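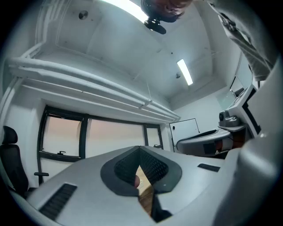 From: Wilmer Sotelo
To: huanca-rooms list
Subject: Re: [huanca-rooms] Table, floor and lights in the second floor room

Replies to Abelardo's points are under each one. I have left his message in where I'm answering it and cut the rest. People who only want to know whether they need to do something can go to item 6.

Abelardo Pacheco wrote, June 2022:
> I went through the second floor room with the Bendstead inventory
> sheet and the sheet is out of date. Before I send it back I need
> answers on a few things. I also have a quote from Manov for a new
> table and I would like to know if people want it.

Thanks for doing the sheet. I have the copy from December and I agree it's no use as it stands. It still lists the two folding tables we gave to the first floor.

1. The table

> Manov wants $995 for a table in the same size, delivered. They
> will take the old one for nothing. Do we want to go ahead?

I'd say no. The light wood one is fine. The top has planky grain that hides small marks well, and the curved front edge is easier on the forearms than the square edge we had before. The oval handle hole at the far side is also useful for passing a power cord through, and the Manov one doesn't have that according to their sheet.

The complaint I've heard is that it rocks. It did that last winter and I fixed it by tightening the two bolts on the window-side leg. If it's back, I can do it again with the same wrench. Please don't fold up cardboard and put it under the leg, it packs down in a week and then we're back where we started with cardboard on the floor as well.

If we do end up with money to spend, I would put it toward chairs first.

2. Chairs

> How many of the black office chairs belong to the room and how
> many have wandered in?

The black ones with armrests belong to the room. Anything with a fabric seat came from somewhere else and can go back out in the hall. I've put a strip of tape with ROOM 2 under the seats so this doesn't come up every time.

The armrests are a little too high to go under the table edge, so the chairs end up pushed against it and that's what rubs the finish. Lower the arms one notch before pushing them in. The button is on the outside.

3. Ceiling and lights

> The sheet says "4 Zulier fixtures, replaced." Is that correct?
> Also, is the white boxed section part of our room or part of
> the building?

The Zulier units were quoted and never bought. What we have is the old fluorescent lighting. It works and I see no hurry, but we should keep a spare tube or two in the supply closet and write the type on the sheet.

On the boxed section, it's the building's, and so are the white pipes in the corner up by the ceiling. We don't paint them, hang things from them, or open them up. There is a small fitting at one end with a thin wire coming off it, and I'd like Bendstead to tell us in writing what it's for before anybody decides it's ours to remove. My guess is left over from an old installation. I'm not going to pull on it to find out.

The ceiling does need dusting. Somebody with a long pole should do it before the floor gets mopped, and the laptop needs to be closed and put away first.

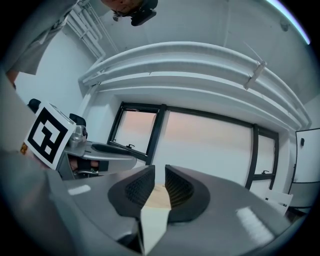

4. Floor

> Bendstead says the brown wood-pattern flooring was charged to us at
> $600 and they want to know its condition.

Good condition, as far as I can tell. The rough plank look means you can't see much dirt on it, and I think that's why it doesn't get swept as often as it should. Go with the planks, not across them, or the grit just sits in the lines.

I don't know where the $600 comes from. I have the old invoices in a folder and will look. If it's what I think it is, that was for one strip near the door and had nothing to do with the rest of the room. Please hold off on signing that part of the sheet until I've found the paper.

No chair mats, please. We tried one and it slid.

5. Cables

> Black and white cables on the floor in front of the table.
> Whose are they, and can they be coiled?

They're the room's cables and yes, they can. The trouble is that they get coiled separately by three or four different people and then all dropped in the same spot, so the coils work into each other. I'd like to do this:

Black cables go on the left hook in the closet, white on the right. One tie per cable. If a cable has no tie there is a bag of them on the shelf over the hooks. Don't wrap them around your elbow, it puts a twist in them and they never lie flat again.

While somebody is working at the table, the slack should go underneath and toward the wall. I know it gets pulled forward during the day. Push it back at the end of whatever you're doing and we'll be fine. The loose pile tends to build up near the black stand by the front edge, and that's the place I'd check first. Chair wheels go right over it, and one of the white cables already has a flat spot where this has happened more than once.

I'm also willing to buy 20 feet of cable cover if people will use it. Say so on the list and I'll pick it up with the next hardware order.

As for what's on the table itself, the laptop is the only thing that needs to be there all the time. It should sit toward the middle. People have been setting it near the front edge to save reaching, and with the cord hanging down on that side it doesn't take much to bring it off.

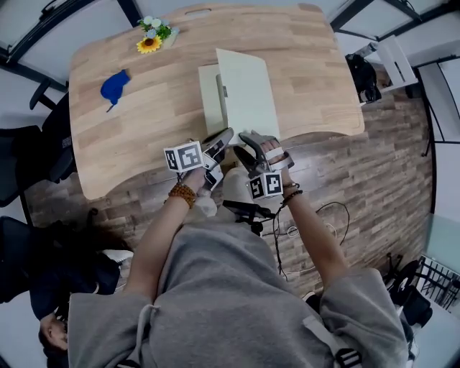 The sunflower arrangement stays too. I had two separate people ask me if it could go, and the answer is that it's on the end of the table and doesn't take up any space to speak of. The flowers are artificial, so don't water them. A dry paintbrush gets the dust out of the petals and the pale blue ones need it more than the rest. If you need the full length of the table, move it to a chair and put it back when you're done.

Small cloth items left on the table will go in the lost and found box at the end of the week. There is a blue one I've seen a few times. If it's yours, take it home.

6. What I need from people

Abelardo has asked for the sheet to be done by the end of the month, so:

- If you want the Manov table, write to the list and say why. If I don't hear from anyone I'll tell them no.
- If you took one of the black chairs for the Huanca side, bring it back. I won't ask who.
- One person with a long pole for the ceiling. Wear something over your eyes.
- If you have a key to the supply closet and I don't know about it, tell me. The sheet asks for the number of keys and I can only account for mine and Abelardo's.

> Last thing, the sheet wants a replacement value for everything
> in the room. I was going to put $800.

That's too low if it has to cover the table and the chairs together. With the Manov quote at the price you gave, the table alone goes past it. Leave the line blank for now and I'll fill it in when I've gone through the folder.

I'll be in the room most of the week after four. The wrench is in my bag, so if the table is rocking just come and tell me which corner.

Wilmer

--
huanca-rooms mailing list
To stop getting these messages, reply with "remove" in the subject line.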